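Print this entry
E-mail this entry to a friend

March 15, 2019

I have been meaning to write all week and the week has gone the way weeks go, so you are getting everything at once tonight, with a mug of the ginger tea Sheena brought back and my feet up on the box the printer paper came in. It rained until supper. The gutter over the back step is dripping again and I have put the enamel basin under it, and I can hear it from here – plink, plink – and I find I rather like it.

The big news in this house is the board. Those of you who have been reading since July will remember that I promised my nephew Gillespie I would help him with a busy board, and that I said it would take a couple of weekends. Well! He is a patient man and he has never once reminded me of that. He has a habit of simply asking how the shop is, in a mild sort of way, and then I go out and sweep it and feel guilty.

The trouble from the start was that neither of us wanted to make the kind of thing you can buy. Gillespie's idea was something made in sections that lock together, like a jigsaw puzzle, so that when you get tired of one part you can take it out and put in another. My idea was that it should have real switches on it, the sort that push back at your finger a little. I have loved switches ever since I was small enough to be lifted up to the fuse box in my grandfather's dairy, and I don't believe a person outgrows it. I spent 2 whole evenings at the kitchen table drawing the tabs on cereal boxes and cutting them out with the good scissors (which are now the bad scissors, and I owe Sheena a pair).

Then came the question of color. I would like it written down somewhere that I wanted red. I had the paint card from McIver in my coat pocket for a month, all soft at the corners, and every time I went to the post office I took it out and looked at the reds. But Touran came by with a bag of lemons from her sister and stood looking at my cardboard pieces for a good long while, and she said, why don't you make the board quiet and let the buttons be loud? I didn't care for that at all when she said it. I thought about it in the bath and by the time the water had cooled I had come around completely. So it is green, and a deep one, like the old bottles we used to dig up behind the church, going over nearly to navy where the sliders are. I am so pleased with it. I have told Touran she may take the credit, and she says she already has.

Now, the buttons. Aatos found those for me. He wires things up for a living and he has drawers and drawers of bits at his place, all labeled in his tiny handwriting, and I could happily spend a wet afternoon going through them if he would let me. He got out a tray he had put by and we tried this color next to that one on a dish towel until his coffee went cold. I wanted all four to be different and he wanted them in a row, and I held out for a square. I think a square looks friendlier. A row of buttons looks like an elevator.

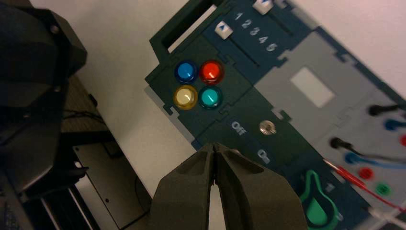

The buttons lit up, with the numbers for the sliders running along beside their tracks.

I keep going in to look at them. The blue and the red are on top and the yellow and the green underneath, and they are shiny and domed like boiled sweets – I have wanted to lick one since they arrived and I have not done it. The yellow is the palest of the lot. I fretted over that and asked Aatos whether there was a stronger one in the drawers, and he said that was what a yellow looks like with a light behind it and I would get used to it. I have. I would even say it is my favorite now, though the red still has my heart for old times' sake.

The sliders gave us more bother than all the rest put together. The first knobs I tried were round, and they were the wrong shape altogether for small hands, or for mine when my knuckles are bad. These are square and white, and they have a little dark arrow on them so you can see which number you have got to. Iona Dunbar, who taught the infants' class for longer than she likes to say, told me to be sure the numbers were printed big and plain. She said a child will push a thing up and down all day for nothing, but give it numbers and it will start telling you a story about them. She had one little boy who decided that three was the number for soup. I don't know what he meant by it and neither did she, but I have thought about him quite a lot while sanding.

I did make a mistake with the pale gray section, and I may as well own up to it here. I cut the first one with the tabs on the wrong side. I had been so careful! I had written TOP on it in pencil and then turned it over to brush off the dust and gone straight on as if I had never seen a pencil in my life. I was quite low about it and went in and made a rice pudding. Gillespie said on the telephone that we could use the bad piece as a tray, and that is what it is now, it has the sugar bowl and the teapot on it and looks very smart. The second one went in with a push and a bit of beeswax, and I was so relieved that I called him straight back, though it was past ten.

I like the light gray next to the green. It gives your eyes somewhere to sit down.

Up in the other corner there is the long slot in its green border, and you can see clear through it to the wall. Sheena asked if I had forgotten to finish that bit. I had not! It's for posting things. Every child I have ever known has wanted to post things – toast, keys, my reading glasses one Easter, which turned up in the piano. I have been cutting wooden coins for it out of an old yardstick, and rubbing the edges down in front of the radio in the evenings. They are in the Mimano biscuit tin with the good lid. I had a whole tin of them before I noticed I had long since made enough, but it was a nice program and my hands wanted something to do.

We have been arguing over a name for it, too. Gillespie thinks it should be called the Tritimon, which he says sounds like something you would find at the bottom of the sea. Aatos holds out for the Dollix, and won't tell us why, and laughs when we ask him. I just call it the board. I said good morning to it yesterday.

What I haven't settled is where it should live when Gillespie's two come to stay. If it goes on the low table then the cat will be on it, and if it goes up against the wall by the window the little one can't reach the sliders without a stool, and she does not believe in coming down off a stool once she is up. I have looked at the hall. The hall is drafty, and I would have to move the boots, and once I start on the boots I will have to do the whole closet, and I know what is in that closet. Touran thinks the kitchen, next to the dresser, where I can hear what they are up to. She was right about the green so I expect I shall give in.

The lemons, by the way, have gone into curd. I got a fair row of jars out of them and one is for Iona, who has had a chest cold since the snow went and won't be told to stay in bed. I am taking hers over in the morning along with her casserole dish, which I have had since I don't know when and have been too embarrassed to mention. If the rain holds off I'll walk by way of the mill and see whether the coltsfoot is out on the bank yet.

The basin wants emptying now, I can hear it has changed its note. Goodnight, all of you. And whoever it was that wrote asking about the rice pudding, it's only the one off the back of the packet, but I put in a strip of lemon peel and leave it in far longer than they say.

Print this entry
E-mail this entry to a friend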